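Ruba Twal has collected demonstrations for Vuvano since June, and she's heard the pitch more often than she'd like. Show the robot a chore by hand, the pitch goes, and it learns the chore.

"It learns something," she says. "Ask me what, and I get careful."

Her team recorded 2,449 demonstrations with hand-held grippers. They threw out 164. I asked who decides which ones are bad.

"Two of us. We watch them back and argue," she says. "If I fumble a grasp and then fix it, is that a mistake or a lesson? We've gone both ways on that."

Her colleague Shadi Kanaan used to drive an arm by remote control, and he doesn't miss it. "You fight the delay all day," he says. With the gripper in your own hand, he says, you work at close to normal speed. He also admits that a person's wrist will happily make moves an arm can't copy.

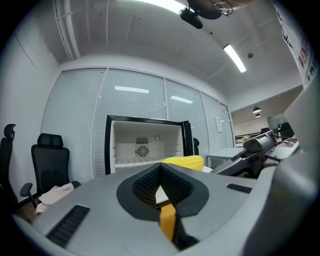 Corn and a small appliance, seen from the grippers. 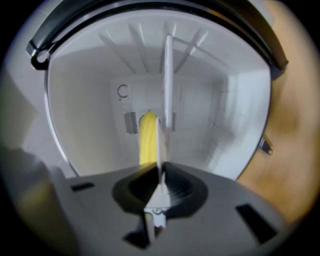

Can a robot learn a chore only from people showing it by hand?

Sometimes, for a narrow chore in conditions close to the ones it was shown. Move it to a different kitchen and the results can drop fast, so it needs testing there before anyone relies on it.

Twal wouldn't give me a success rate. I asked twice. "Any number I say ends up on a slide," she told me.

Kanaan was a little more open. He wants trials in homes the team has never recorded in, and so far there's no date for those.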